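In Praise of the Boring Spreadsheet Macro
Araceli Bermúdez
January 2022

I have a soft spot for office software that does one small thing without being asked, and I want to spend this column arguing that the people who build it for themselves, in the accounting departments and shipping offices of the world, deserve a lot more respect than they get. They should also get a lot more time on the clock to do it!

I came to this through invoices. At Cordero, where I spent four years in accounts payable before I started writing, we handled paper and PDF bills from a couple hundred suppliers. The exact number was 209, and I remember it because each one had its own folder, and each folder had its own way of being annoying. One supplier put the purchase order number in the subject line of the email and nowhere else. Another sent a single bill covering two delivery sites and expected us to split it. A third changed its company name halfway through the year and kept the old name on the bank details, which set off a warning every single time.

The company had bought a big system to take care of all this. It was called Gredow, and it was very good at reading a clean invoice from a supplier who behaved. For everyone else it threw the document into an exceptions queue, and the exceptions queue was my job. On the Monday I took it over, there were 1,373 items in it.

What got us out of that hole was a macro. A woman on the next desk had taught herself enough scripting over a few lunch hours to pull the queue into a spreadsheet, match the subject lines to the open orders, and color the rows she trusted green. It was ugly. It had a button on it labeled GO (MAYBE). I loved it from the first click, and I still think about it when somebody tells me that automation has to start with a strategy.

The reason it worked is that she knew the invoices. She knew that a certain supplier's "freight" line was really a pallet deposit and had to be coded differently. She knew which mismatches were a typing slip and which ones meant a phone call. No outside team would have gathered that in a requirements workshop, and I sat through several of those workshops, so I say it with some confidence. The people in the room were smart and polite, and they asked us what our process was. We told them the process in the binder. We weren't hiding anything. It's just very hard to describe the hundred tiny decisions you make before your coffee, and it's a great deal easier to build a tool around them one at a time, as they bother you. 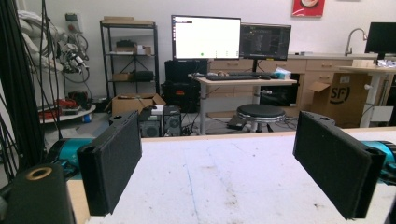 So my first wish is that companies would hand out the keys a little more freely. I don't mean letting everybody write to the payment system, please don't do that. I mean read access to the data people already look at all day, a place to run a script that isn't somebody's laptop, and an hour or two a week that a manager has agreed to in writing. I've seen what comes out of an arrangement like that, and it's wonderful. A scheduler I know at a distribution company, Ikton, built a little page that lists tomorrow's trucks next to the dock hours of each customer. It turns a row red when the two don't meet. She used to do that check by eye, with a ruler held up to the monitor. Now she spends that part of the afternoon talking to drivers, and she found out from them that one customer's posted dock hours had been wrong all along.

The usual objection is a serious one, and I don't want to wave it away. Homemade tools break. Their author goes on leave, or gets a better job, and there's a file on the shared drive with no notes in it that the whole month-end depends on. IT people have a name for this sort of thing and they say it with a sigh. I've been on the wrong end of it myself. When the macro's author moved to another department, a supplier changed the format of its order numbers and the green rows went on being green for most of a week, with the wrong orders behind them. We paid one bill twice. It was a small one, and they sent the money back, but it was a very long week.

Still, look at what we do with that lesson. Most companies take it as a reason to forbid the macro. I'd take it as a reason to give the macro a second reader. Have one colleague who can open it and say what each step does. Write a page of notes, in plain language, and keep it in the same folder. Put in a check that stops the whole thing and complains when the input looks odd. These are cheap habits, and any office that can manage a fire drill can manage them.

And the big systems get better when the little ones are allowed to live! This is the part I'd underline for anyone who sells or buys software for a living. When our team finally moved off Gredow to a newer package called Damora, the setup went quickly, and I'm convinced it was on account of that spreadsheet. Every rule in it was a rule we'd tested on real bills. We printed out the formulas and went down the list with the person doing the configuration. She told us she'd never been handed anything so useful — and this was a file with a button that said MAYBE.

I also think it's good for people. The colleagues I've watched make their first working script all do the same thing afterward. They run it again when they don't need to, just to see it go. Then they get up and fetch someone. I've been fetched many times and I've never minded. There's real pleasure in looking at a chore you've hated for years and working out that it's made of five steps, and that four of them don't need you.

The fifth step usually does. At Cordero it was the phone call to the supplier with two names, and I made it every month, and by the end we were on very good terms.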